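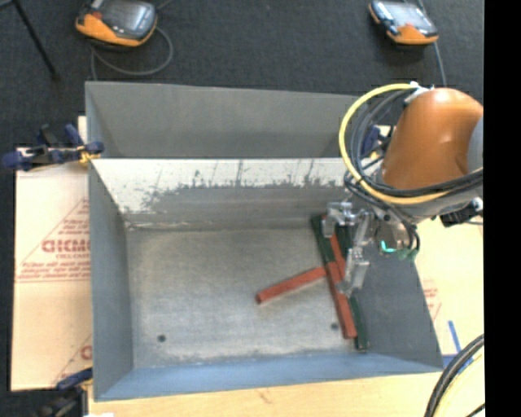

The Irneo gripper over the stick pile, bin clamped to the table.

Spent most of the week comparing two grippers for bin picking. The first is the Drimska, which we have had since December. The second is the Irneo, with jointed metal fingers. Same arm, same bin, same red and green sticks for both.

I ran 242 picks with the Drimska and 402 with the Irneo. The Irneo got the longer run because I kept changing the finger speed. At the slow setting it picks up single sticks well. At the fast one it tends to grab 2 that are lying side by side, and one of them drops on the way out.

The Drimska is better in the corners. The Irneo needs more room for its fingers, and the sloping walls don't leave much.

Hussam Nasrallah asked about the cables. I left a wide loop so the wrist can turn all the way, and it hasn't snagged so far. The bin did slide until I put clamps on it.

Next I want to try 6 sticks at a time with the slow setting on both.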